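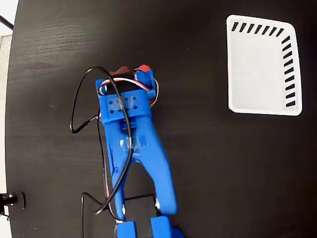 Chantelle says a dark table is a mistake in any house where people eat toast, and she said it again this morning with her coat still on. She'd have gone for something pale. She always would have, her whole place in Sillton is the color of oatmeal (I love it there, I just couldn't live in it, I'd be scared to open a can of tomatoes).

Well, I love my big black table. I do! I wanted one for years and now I have it, and yes, every speck shows. I wipe it down after breakfast, I go pour more coffee, I come back and there are little light bits on it again. Where do they come from? I've decided it's the sweater. It's that cream one, it sheds like a goat.

What I really like is the grain, those fine pale lines you only get to see when you stand on the right side of it. And the edge has that soft curve to it so I've stopped bruising my hip, which at the old table in Draltville was a permanent thing from March until we moved.

The white basket is on trial. It's just a plastic one, I paid 8 dollars for it at Betancur and then went back and forth in the parking lot over whether I should have bought the one with the lid. The plan is that anything that lands on the table and doesn't belong there goes in the basket, and at 9 every night I take the basket around the house and put things back where they live. I did it two nights running. Last night I watched my show and then it was bedtime, so, you know.

Chantelle thinks the basket will turn into a second junk drawer. She may have a point, because I've done this before with the blue bowl, and the bowl ended up with 12 dead batteries in it and a key to nothing. But you can't see into a drawer! I think having it sitting out in plain view might shame me into it.

She stayed for soup and we used trays, which made me laugh, all that fuss about a table and then we ate on the couch. She did leave me half a bottle of that Hunidum spray she swears by for streaks. Smells like lemons and swimming pool. I gave one corner a go after she left and then buffed it with an old pillowcase, 20 minutes of my evening gone, and I'd like to see it in daylight before I say anything nice to her about it.

Need to buy more dishcloths. Also call about the gutter. I'm going to do the basket now before I sit down, I can hear the couch calling me.

Recent entries
The soup that took all day
Old table, sore hip
Curtains, round two
What was in the blue bowl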